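4.3 Group size and the shared pulse

The residential drum and dance courses were held at two sites, Vunuvska and Wuvura, and 217 people signed the attendance sheets over the study period. Most had no formal training in either drumming or dance. They came for a week, slept on site, and took part in a morning movement class and an evening circle. Groups had up to 24 members. At Vunuvska the evening circle was led by Rehema Minja, and at Wuvura by Ingeborg Fröhlich, who kept the same order of songs but shortened the opening call.

The first thing we looked at was how long a group needed before it could hold two rhythms against each other without the lead drum. Small groups got there sooner, as expected. Large groups took longer but lost the pattern less often once they had it. Several people in the large groups told us they stopped counting after the second evening and followed the feet of the person opposite. In the small groups people kept counting all week, and some were still saying the numbers under their breath on the last day.

Petersen and Pelletier disagreed about how to code these moments. Henrik Petersen wanted a break in the pattern marked whenever the low drum dropped out. Marlene Pelletier argued that a drum can drop out while the dancers carry the pulse - the singers at Wuvura did this on purpose - and that only a full stop in the movement should count. We used her rule in the tables and kept his in the notes. The choice changes the totals for the evening circles but has little effect on the morning classes, where there was always a recorded track.

Interviews were done after the last circle, in the dining room or outside. People used the word "healing" often, and we did not ask them to define it. When they explained it anyway, they mostly talked about sleep, sore hips, and being less worried about looking foolish. A few connected it to grief. Those who had danced in a family or church setting as children were more careful with the word and tended to speak about respect for the songs and where they came from. This group also asked more questions about the teachers' own training.

The closing night was treated separately. Friends and neighbors were invited in, the circle was larger, and the leaders changed the order of songs to suit the visitors. Breaks in the pattern on that night are left out of the comparison between sites.

Figure 2
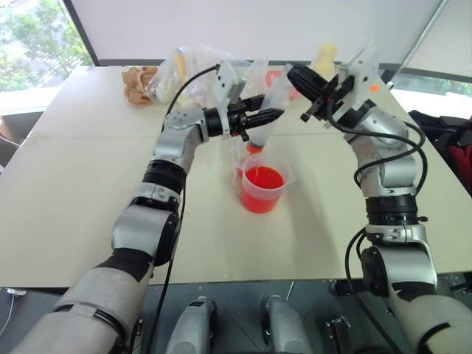
Visitors on the closing night were not interviewed, but several of them stayed to dance, and the leaders at both sites placed them next to people who had been there all week. Those pairs usually settled into the slower of the two rhythms and stayed with it until the song ended.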